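Glass Mugs on a Round Table: Placement, Rings and Wiping

Applies to small round tables with a white top, used for drinks in workrooms and break areas.

Placement
Set the mug inside the outer third of the top, with the handle turned toward the person who will lift it. Keep a hand's width clear on the handle side. Cables should leave the table by the shortest route and never pass between the mug and the user.

Filling
A 400 ml mug takes 290 ml of drink with enough headroom to be carried. For milk or other pale liquids, stop at the same level. Pale drinks are hard to see against a white top, so check for drips by wiping with a dark cloth.

Rings
1. Blot. Do not rub.
2. Wipe with warm water and one drop of dish soap.
3. For a dried ring, lay a damp cloth over it for ten minutes, then repeat step 2.
4. Dry with a lint-free cloth. We use the Dutent 400, folded in four.

Overhead tube lights show streaks on a glossy top. Look across the surface at a low angle before putting the cloth away.

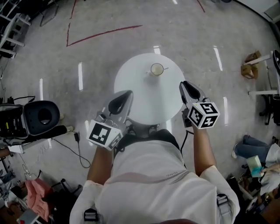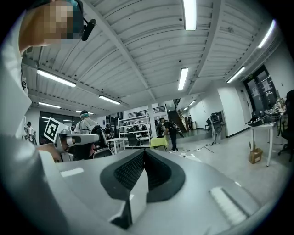

Mug care
Wash glass separately from metal utensils. Rinse milk out with cold water first, then wash hot. Inspect the rim and the base of the handle for chips and discard the mug if either is damaged. Store upright, one layer per shelf, handles facing the same way.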